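Suspicious outbound DNS from build host, Nesbridge office
Status: Resolved, pending review
Opened by: Madhu Chauhan
Assigned to: Diarmuid Heffernan
Opened: July 2019

Summary
The Warnton sensor flagged a Linux build host for long TXT lookups to a single domain registered last December. Peak rate was 2,000 queries an hour. The host has no business reason to resolve anything outside the internal zone and the package mirror.

Chauhan: Host moved to the quarantine VLAN. Memory captured before the move. Please don't reboot it until disk imaging finishes.

Heffernan: Image complete, hashes match. The queries come from a process named kworkerd running under the build account. Real kernel workers show no path in /proc/PID/exe. This one points to a file in /var/tmp. Binary is stripped and statically linked.

Persistence is a user crontab entry that runs every 3 minutes and restarts the process if it is missing. No changes found in systemd units, ld.so.preload or authorized_keys.
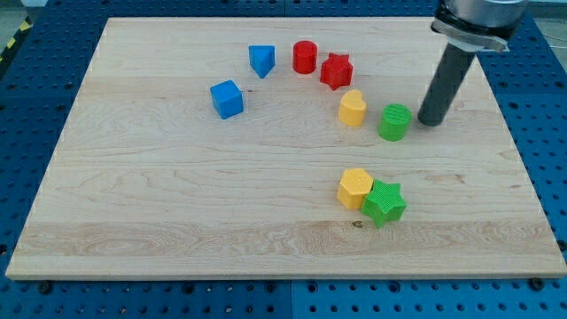

Entry point looks like the Fondport deploy plugin. Its web console was listening on all interfaces with the default password still set. Access log shows two logins from an outside address, then a job that wrote the file to /var/tmp. The firewall rule that exposed the port was added for a vendor test and had no expiration date.

Chauhan: Were signing keys on the host?

Heffernan: No. Signing runs on a separate machine. The build account did hold a read-only repository token. Revoked and reissued. Token use in the repository log matches scheduled builds only.

Taipe: Firewall rule removed. Swept the other build hosts for the file hash, the cron line and the domain. No hits.

Heffernan: Host rebuilt from the base image. Console bound to localhost, password changed. DNS from the build subnet now goes through the internal resolver only.

Open item: Marisol Taipe to list any remaining firewall rules without an expiration date.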